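Fonen Adds Long Cooking Sticks and Floral Bed Sheets to Home Range

Sat 14 October - Home goods company Fonen is adding two lines to its fall range: Cleltus long wooden sticks for the kitchen, and Arkonano printed bed sheets. Both go on sale this week in the company's 40 stores and through its website.

The Cleltus sticks are thin, pale and longer than a standard pair of table chopsticks. They are meant for turning noodles, lifting vegetables out of hot oil and stirring deep pots. They are sold loose, so customers can buy one pair or several and replace a single stick when it wears out.

"People kept asking our store staff for a longer stick," said Nesma El-Sayed, head of product at Fonen. "We tried a few lengths in July and picked the one our testers reached for most."

Arkonano sheets come in fitted and flat versions. The first print is a large repeat of white five-petaled flowers with orange centers on bright aqua-blue, with dark teal-green leaves and tiny blue blossoms in between. The drawing is by Hajar Morsy, who joined the Fonen design team two years ago.

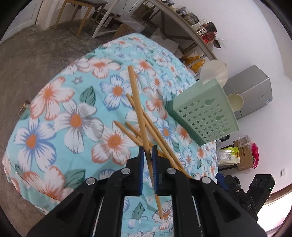

Can the sticks go in the dishwasher?
Fonen recommends washing them by hand in warm water and standing them upright to dry. A light coat of food-safe oil every few months keeps the wood from drying out.

The sheets can be machine washed with similar colors and tumble dried on low. Fonen advises washing them once before first use. Pillowcases in the same print will follow, along with a second print in darker colors.

Both lines were tested in 128 homes over the summer. Changes made after the test include a deeper pocket on the fitted sheet and a smoother finish at the thick end of the sticks.

"The deeper pocket was the most common request," said Cyrill Kuster, who ran the home test. "Several families had a mattress topper and the old corners would not stay down."

Store managers can order display stock from the Sárközi warehouse. The minimum order is 300 sticks or one carton of sheets. Orders placed before noon ship the next working day.

Press contact: Anas Lamrani, Fonen press office
Trade orders: Alois Bachmann, Sárközi warehouse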